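Shoe Sorting and Pairing at the Swap Table
Project report, group 11
Suqin Shi, Houda Bouazza
Wed 2 February

What we wanted to find out

The Vilton swap shelf gets bags of used shoes and they come in all mixed up. Singles, pairs tied together, pairs where one is in a different bag. Our question: does it save time to lay everything out on a table before pairing, or is it just as fast to pair straight out of the bag? Houda sorted shoes at Stitetti in June so she had opinions on this already.

Setup

Long table, yellow top, good for this becuase dark shoes show up on it right away. We tried a gray one first and kept missing the black ones. Shoes go down in a row, opening up where possible, with space between. One shoe at a time gets picked up and checked, the rest stay put.
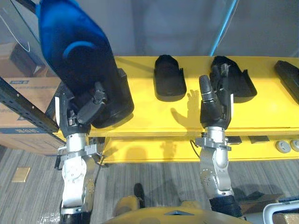

Rules for the rounds

A round = one bag. Pair found means both shoes side by side, left on the left. Singles go to the back of the table. Clock stops when the bag is empty and every shoe is either paired or at the back. No going back to fix things after -- a wrong pair counts as wrong.

We wrote each round into Plurkeo the same evening, except the first two which were on paper and got copied in later.

Results

Laying out first: 70 seconds for a normal bag. Straight from the bag: 100 seconds, and more wrong pairs. Over the whole project we handled 507 shoes. Colored shoes were easy either way. A bright one gets spotted from across the table and its partner too. Black shoes were the whole problem. Same toe shape, same sole from a distance, and the only way to be sure is pick one up and look at the size inside.

Houda thinks the gap would be smaller with practice. Suqin disagrees, she got slower in the later rounds of the no-layout method, not faster.

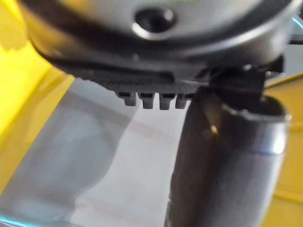
Pairing errors came in two kinds and we should of split them from the start. Kind one is wrong size, same model. Kind two is two lefts. Kind two is easier to avoid if the toes all point the same way, so that went into the rules halfway through, which does mess up the comparison a bit. The shop light was another thing -- metal parts throw back pale highlights and everything black next to them goes to deep shadow, so we would want softer light for checking dark soles. Khổng, the second shelf, has windows on one side and we'd like to repeat it there.

What we would change

Fix the toe rule before round one. Same bag size every time. Log straight into Plurkeo, no paper. Also sort by color first and time that seperately, we think most of the saving is in there but can't show it with these numbers.

Still to do: error table by shoe type (Suqin), clean copy of the round sheets (Houda).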